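Fomus 22 Label Printer — Set-Up Guide
Section 4: Loading Media and Setting the Sensor

Read Section 3 (Power and Cable Connections) before you start. The printer must be connected and switched off. Steps 1 through 9 apply to all models. Steps 10 through 14 apply only to units with the adjustable gap sensor.

4.1 Loading the label roll

1. Press both side latches and lift the cover until it locks in the upright position.
2. Pull the roll holders apart. They move together, so only one needs to be held.
3. Place the roll between the holders with the printed or coated side facing up. Labels must feed from the top of the roll.
4. Release the holders slowly. They should touch both ends of the core.
5. Pull the first 8 inches of media past the front edge of the printer.
6. Slide the media under both guides. Adjust the guides with the green thumbwheel until they touch the edges of the liner but do not bend it.
7. Close the cover and press down on both corners until each latch clicks.
8. Switch the printer on. The status light flashes amber during the self-check and then turns solid green.
9. Press FEED once. The printer advances one label and stops with the gap at the tear bar.

CAUTION: The print head is hot after use. Let the printer stand for ten minutes with the cover open before touching any part near the head.

Note: Rolls wound with the labels on the inside can't be used without the rewind kit (part 539). Forcing an inside-wound roll will cause the liner to climb the left guide.

4.2 Choosing a label size

Labels for small containers need an overlap. Measure the distance around the straight part of the container, above the base curve and below the shoulder, and add 1/8 inch. A label that runs up onto the shoulder will wrinkle and lift at the top corners.
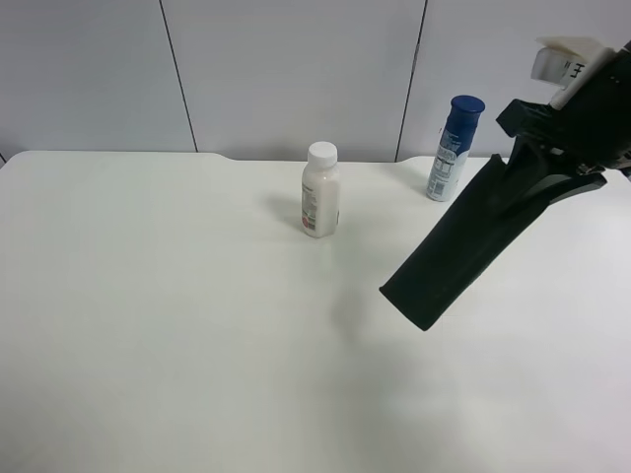 Enter the finished width and height in the Media menu before you run calibration. The printer stores up to 22 sizes. When the list is full, the oldest unlocked entry is overwritten with no warning. To lock an entry, highlight it and hold OK for three seconds.

4.3 Setting the gap sensor

10. Open the cover and find the sensor carriage under the media path. It is marked with a small arrow.
11. For standard die-cut labels, line the arrow up with the center of the liner. For black-mark media, line it up with the mark — the mark must be on the underside.
12. Close the cover. Hold FEED and PAUSE together until the light flashes twice, then release both.
13. The printer feeds several labels and measures the gap. Do not pull on the media while it is moving.
14. Print a test label from the Tools menu. Check that the border is even on all four sides.

If the border is shifted up or down, change the Top Offset value one step at a time and print again. If it is shifted left or right, check the guides before changing any setting.

Note: Clear liners may give a false reading. Set Sensor Level to Manual and start at 962. Lower the value if the printer skips labels.

4.4 Error codes in this section

E-04: Cover open. Press both corners again.
E-11: No gap found. Repeat steps 10 through 13.
E-12: Media out, or liner not under the sensor.
E-19: Label size does not match the stored entry. Select the correct entry or calibrate again.

4.5 Cleaning interval

Clean the print head and platen roller after every 2,000 labels or at each roll change, whichever comes first. Use the supplied pen or a lint-free wipe with isopropyl alcohol. Do not use a blade to remove adhesive — scratches on the head show up as white lines on every label and are not covered by the warranty.

Revised Thursday, April 27, 2023. Text: Ginette Boychuk. Technical review: Teun Martens.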